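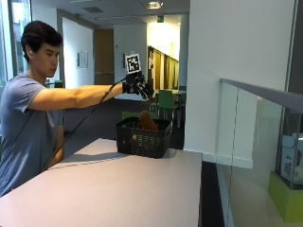

Woven plastic baskets for bread and fruit: do you line them or leave them bare? I look after the snack table on the upper floor of our building and I'm trying to settle on one way of doing it. We now have a few of the black rectangular ones with the lattice sides. They sit well on the gray tabletop, and a long loaf can lean in one at an angle with the top sticking out over the rim, like the brown one in there. What I can't decide is whether to put a cloth or paper under the bread. Bare, the crumbs go through the weave and onto the table. Lined, the crust goes soft on the underside by the afternoon. I've tried both and had complaints about both.

Posted by upstairs_pantry
October 30, 2025
Views: 3,498

crumbtray wrote:
Bare, with a tray underneath. A flat tray a little bigger than the basket catches the crumbs and you shake it out when you clear up. I ran a breakfast counter this way and never went back to cloth. Paper is worse than cloth. It sticks to anything that's been glazed.

marlowe_kitchen wrote:
I disagree about cloth. A thin cotton napkin, changed every day, is fine for rolls. The crust problem comes from putting bread in while it's still warm. Let it cool all the way on a rack and then put it in the basket. If the bread comes in from a bakery it should be cool by the time you get it anyway.

upstairs_pantry wrote:
Ours comes from Thakur and it arrives in closed paper bags, still a bit warm on some mornings. I've been tipping it straight into the basket, so that could be part of it.

marlowe_kitchen wrote:
That's most of it, I'd say. Open the bags and leave them for half an hour.

tablefour wrote:
Which baskets are they? I bought the Istusico ones in May and the corners have started to come apart. The strip that goes around the rim has lifted on two of them.

upstairs_pantry wrote:
Grokholm, the medium size. They were $6 each when I got them. No trouble with the rim so far, but they haven't been in use very long. They don't go in the dishwasher. I do them in the sink with a nail brush.

crumbtray wrote:
Mine went through the dishwasher for a year on the top rack. They faded a little. Hot drying is what warps them, so turn that off.

tablefour wrote:
Mine went through the dishwasher too and that may be why the rims lifted. I wouldn't recommend it to anyone.

crumbtray wrote:
Different brand though. I wouldn't blame the dishwasher until you know how they were glued.

upstairs_pantry wrote:
Second question, same baskets. I'd like to use one for fruit, mostly oranges. I've been getting the big ones with the coarse, pitted peel, and they're heavy. My worry is the ones at the bottom. In a solid bowl we had a couple go moldy underneath before anyone saw it. Will a lattice basket help, or does the weave mark the fruit? Also wondering whether to keep bread and oranges in the same basket to save room on the table. I don't love the idea but I've been asked.

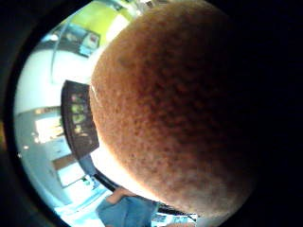
pithandpeel wrote:
Don't mix them. Bread picks up the smell of citrus in a few hours, and if one orange splits, you lose the bread with it. Give the oranges their own basket and keep it to a single layer. I go with up to 6 in a medium basket. More than that and people dig around, and that's how they get bruised.

As for the weave, it won't mark an orange. It will mark a ripe pear or a peach, so put a folded towel under those.

marlowe_kitchen wrote:
Agree on keeping them apart. I don't agree on the single layer. Oranges that size can go two deep for a day or so without any harm. Mold starts where the peel has been nicked or where it's damp. Check them when they come out of the bag, wipe them, and put the doubtful ones on top so they get eaten first.

pithandpeel wrote:
Putting the doubtful ones on top means people see the worst fruit first and don't take any. I'd cut those up and put them on a plate.

marlowe_kitchen wrote:
Depends who's eating. At our place an orange with a scuff on it goes as fast as any other.

latticework wrote:
The open sides do help with air, but only if the basket isn't flat against the table. Check the bottom. Some have small feet and some don't. If yours don't, four felt pads will lift it enough. Take them off before you wash it — they hold water.

upstairs_pantry wrote:
No feet on mine. I'll try the pads on the fruit one first. For bread I suppose they'd also leave room for the crumbs to drop onto the tray.

crumbtray wrote:
They will. Just don't make it so tall that it slides. A smooth tabletop and a light basket is a bad pairing, and somebody reaching in from the side will push the whole thing along. I put a square of the rubbery shelf liner under my tray.

tablefour wrote:
Does anyone stand loaves up in these or is it only me who hates that? One end pokes out, it dries, and people handle it by that end.

crumbtray wrote:
For a long loaf there isn't much choice in a basket that short. Slice it and lay the slices down if it bothers you.

tablefour wrote:
Sliced dries out faster.

crumbtray wrote:
Then slice half.

pithandpeel wrote:
Half sliced, cut side down on a board next to the basket, and the other half in the basket. We've done it that way for a long time. Needs a bit more table.

upstairs_pantry wrote:
OK. Going with this for now: bread cooled out of the bag, no liner, tray underneath with shelf liner under the tray. Oranges in a separate basket on felt pads, one layer to begin with. The board for the sliced half will have to wait until I've moved the cups. If the crusts still go soft I'll be back.

latticework wrote:
If you order pads, get the stick-on ones with the wide base. Willwood sells them in a box of 229, which sounds like a silly amount, but you'll use them on chair legs. The small round ones fell off my baskets the first week.

tablefour wrote:
Same here with the small round ones. I'm using a dot of hot glue now and it's holding.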